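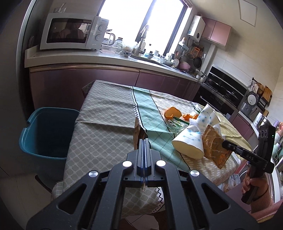
그림 4-1. 종이봉투 가장자리를 파지한 핸드헬드 그리퍼. 오른쪽은 작업자가 오른손으로 쥔 다른 한 대.

4장. 핸드헬드 평행 그리퍼의 정비와 현장 설치

담당: Sulastri Ong / 실습 조교: Lalit Kanaujia

4.1 범위

이 장에서는 양손용 핸드헬드 그리퍼 한 조의 점검, 패드 교체, 개폐 영점 설정, 카메라 모듈 고정, 현장 반입 후 확인 절차를 다룬다. 기록 데이터의 후처리는 6장에서 다룬다. 손잡이 내부 기판 수리는 수강생 작업 범위가 아니며, 해당 증상이 나오면 장비에 꼬리표를 달아 Ese Akpan에게 넘긴다.

용어는 다음과 같이 통일한다. 손가락은 패드가 붙는 말단 부재, 링크는 손가락과 본체를 잇는 암, 내측 링크와 외측 링크는 각각 중심선에 가까운 쪽과 먼 쪽의 암을 말한다. 좌우는 작업자가 손잡이를 쥔 자세를 기준으로 한다. 2장 인쇄본에는 좌우가 반대로 표기된 표가 하나 있으니 고쳐서 쓸 것.

4.2 링크와 피벗

피벗 축은 은색 원형 캡으로 덮여 있다. 캡은 축의 이탈을 막는 부품이고 예압을 거는 부품이 아니다. 유격이 느껴진다고 캡을 더 조이면 링크 운동이 무거워지고, 트리거를 놓았을 때 손가락이 완전히 열리지 않는다. 유격은 캡을 분리한 뒤 안쪽 와셔를 교체해 잡는다.

점검 순서

1) 전원을 끄고 트리거를 끝까지 당겼다가 천천히 놓는다. 이 동작을 20회 반복하면서 걸리는 위치가 있는지 본다.
2) 손가락 끝을 위아래로 흔들어 유격을 확인한다. 좌우 손가락의 유격이 눈에 띄게 다르면 큰 쪽부터 분해한다.
3) 내측 링크와 외측 링크의 캡을 차례로 돌려 본다. 손으로 돌아가는 캡은 풀림으로 기록한다.
4) 링크 사이에 낀 이물을 마른 붓으로 제거한다. 압축공기는 쓰지 않는다.

식탁이나 조리대에서 쓴 장비는 4)를 먼저 한다. 휴지 섬유와 과자 부스러기가 내측 링크 뿌리에 잘 모이고, 과즙이 굳으면 1)에서 걸림으로 나타나 와셔 마모로 오진하기 쉽다. 끈적임이 남으면 이소프로필알코올을 묻힌 면봉으로 닦고 완전히 말린 다음 1)로 돌아간다. 윤활제는 도포하지 않는다.

4.3 패드 교체

패드는 소모품이다. 표면 무늬가 닳아 손톱에 걸리지 않거나 가장자리가 들뜨면 교체한다. 한쪽만 닳았어도 좌우를 함께 바꾼다. 새 패드와 낡은 패드를 섞으면 두께가 달라 파지 중심이 한쪽으로 밀리고, 얇은 종이컵처럼 잘 눌리는 물체에서 변형이 한쪽에만 생긴다.

기존 패드를 떼어 낸 면에는 접착제가 남는다. 플라스틱 주걱으로 긁어 내고 금속 날은 쓰지 않는다. 새 패드는 뿌리 쪽부터 끝 쪽으로 눌러 붙인다. 부착 후 5분 동안 닫힘 상태로 두고, 그동안 트리거를 조작하지 않는다. 교체 날짜와 장비 번호는 정비표 뒷면에 적는다. 앞면의 비고란은 카메라 항목에서 쓴다.

4.4 개폐 영점

영점은 완전 닫힘과 완전 열림 두 점으로 잡는다. 설정 프로그램은 실습실 PC의 Findon을 사용한다.

1) 패드 사이에 아무것도 없는 상태에서 트리거를 끝까지 당기고 닫힘 값을 저장한다.
2) 트리거를 놓고 열림 값을 저장한다. 손가락을 손으로 벌리지 않는다.
3) 85 mm 게이지 블록을 끼워 표시 값을 읽는다. 게이지에 패드가 닿는 순간의 값을 읽고, 누른 상태의 값은 버린다.
4) 좌우 장비를 바꾸어 같은 절차를 반복한다.

패드를 교체한 장비는 반드시 영점을 다시 잡는다. 지난 학기 Florencia Leiva 조의 보고서에서 닫힘 값이 음수로 나온 원인이 이 누락이었다. 데이터 전체에 일정한 편차가 들어갔고, 편차 자체는 보정할 수 있었지만 교체 시점이 기록되어 있지 않아 앞부분을 쓰지 못했다.

4.5 현장 반입

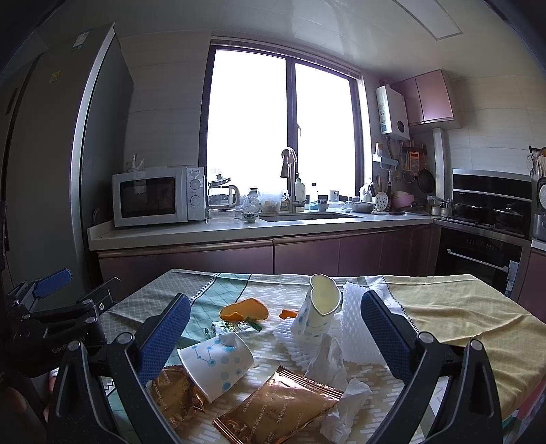
작업대 높이와 조명은 현장에서 바꾸기 어려우므로 그리퍼 쪽을 맞춘다. 창이 작업대 정면에 있으면 자동 노출이 창을 기준으로 잡혀 손가락과 물체가 어두워진다. 노출 측정 영역을 화면 아래쪽으로 옮기고, 패드 표면의 무늬가 구분되는지 확인한 뒤 값을 고정한다. 블라인드로 조절할 경우 녹화 도중에는 높이를 바꾸지 않는다.

광택이 있는 포장지는 각도에 따라 반사가 크게 변한다. 노출을 고정할 때 이런 물체를 패드 가까이에 한 번 가져가 포화 여부를 본다. 투명 비닐은 반대로 윤곽이 사라지기 쉽다. 무늬가 있는 천 위에서는 더 심하다.

카메라 모듈은 본체 위쪽 체결부에 고정한다. 확인 항목은 다음과 같다.

- 렌즈 면의 지문과 물방울 자국
- 체결부의 흔들림. 손잡이를 쥐고 모듈을 옆으로 밀었을 때 움직이면 다시 조인다.
- 양쪽 손가락 끝이 화면 안에 들어오는지, 열림 상태와 닫힘 상태에서 각각 확인
- 표시등 상태. 색과 점멸의 의미는 장비마다 다르므로 동봉된 표를 따른다.
- 두 대를 가까이 모았을 때 서로의 시야를 가리는 범위

마지막 항목은 양손 작업에서 자주 빠진다. 한 손이 봉투를 벌려 잡고 다른 손이 물건을 넣는 작업에서는 넣는 쪽 본체가 잡는 쪽 손가락을 가릴 수 있다. 작업 전에 빈손으로 동작을 한 번 해 보고 접근 방향을 정한다. 소매가 링크에 닿는 작업자는 소매를 걷거나 밴드로 고정한다.

4.6 증상별 조치

증상: 트리거를 놓아도 덜 열림
조치: 링크 이물 확인, 캡 과조임 확인, 복귀 스프링 순으로 본다.

증상: 파지한 물체가 회전하며 빠짐
조치: 패드 오염을 먼저 닦아 본다. 변화가 없으면 좌우 패드의 부착 위치를 비교한다.

증상: 개폐 값이 튐
조치: 커넥터를 다시 꽂고 Findon에서 영점을 재설정한다. 재발하면 사용을 중지하고 꼬리표를 단다.

증상: 두 대의 기록 시각이 어긋남
조치: 두 대를 모두 끄고 오른손 장비부터 켠다. 녹화 첫머리에 패드를 동시에 닫는 동작을 넣어 두면 나중에 맞출 수 있다.

4.7 과제

배정된 그리퍼 한 조에 대해 4.2부터 4.5까지의 절차를 수행하고 정비표를 제출한다. 제출은 11월 마지막 실습 시간 오전 11시까지. 와셔를 교체한 조는 떼어 낸 부품을 봉투에 담아 함께 낸다. 게이지 블록은 한 벌뿐이므로 사용 순서를 Lalit Kanaujia에게 미리 확인할 것.

참고: Funmilayo Ogbonna, 링크형 그리퍼 정비 노트, 3절(강의실 비치본). 3절의 캡 분해도는 구형 기준이며 와셔 순서가 현재 장비와 다르다.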